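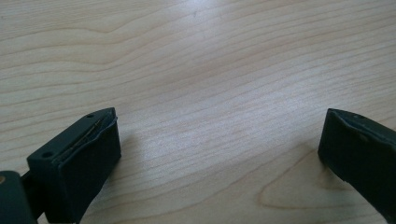
Oct 15, 2026

Long day on the width estimator, and I want to get this down while I still remember which change did what, because last time I trusted my memory and Eulalia Medina had to dig the reasoning out of my commit messages (sorry again, Eulalia).

Where we stood this morning: the tracker loses the camera pose over the bare table. It has always been a bit shaky there, but since we moved to the pale wood top it has gotten worse, and I finally sat down with the Milberg logs to find out why. The wood grain does give us corners, plenty of them in fact, but they are long soft curves that all look alike, so a feature on one line gets happily matched to the next line over and the pose slides sideways along the grain. Then there is the glare in the middle of the table, where the grain washes out and the features just go away. So the good part of the view has bad matches and the bright part has none.

And then the fingers. With the gripper wide open, both fingertips sit low in the view, left and right, dark against the light wood, which makes for lovely strong edges. They move with the camera, of course, so every feature the tracker picks up there is voting for "we are not moving." We do have a mask for that, but it was drawn for the old fingertips and it is too tight. I overlaid it and the left finger pokes out along its inner pad, and the thin gold-colored line in the seam was sitting right outside the mask, being picked as a keypoint again and again. I laughed out loud when I found it, I'd been blaming the exposure for a week.

What I changed, in order:

1. Redrew the finger mask for the wide-open pose and grew it by 12 pixels all around. The right fingertip needed its own shape, mirroring the left one doesn't work because it shows up smaller and lower toward the corner.
2. Made the mask follow the opening width, interpolating between 5 hand-drawn poses. A bit crude, but it is cheap and easy to check by eye.
3. Added a brightness check so saturated patches don't get to contribute features at all. Before, we were pulling a few junk corners off the rim of the glare.
4. Tightened the ratio test on matches. This throws away nearly half of the grain features, which hurt to watch, but the ones left are much better behaved.

Reran the 7 table clips from the Grotov set after each step. The mask fix alone brought 5 of them through without a lost track. Steps 3 and 4 together got me one more, so 6. The last one still drifts badly toward the end and I don't have a good story for it yet. My guess is that the inertial bias hasn't settled when the clip starts, but I would like to see the plots before I say so in front of anybody.

One thing I tried and backed out: boosting local contrast before feature detection. It looked wonderful on the screen, grain standing out everywhere, and the tracking was plainly worse. More lines, more wrong matches. I should have seen that coming. The branch is still there under my name if someone wants to have a look – please don't merge it.

Width itself is a separate matter. Fully open is fine now, and the estimate holds steady as long as both inner faces are in view. I haven't touched the closed end, where the Núñez calibration still disagrees with ours, and I'd rather do that with two people in the room.

For tomorrow, or whoever gets in first:
- plot gyro bias for the clip that still fails
- rerun the Prosley baseline with the new mask, so the comparison is fair
- ask Eulalia if she still has the December recordings on the old table, would be good to know I haven't broken those
- move the 12 pixel margin into the config file, it is hard coded in two places right now and I know I'll forget one of them

Mask files are in the shared folder, next to the old ones. I left the old ones alone.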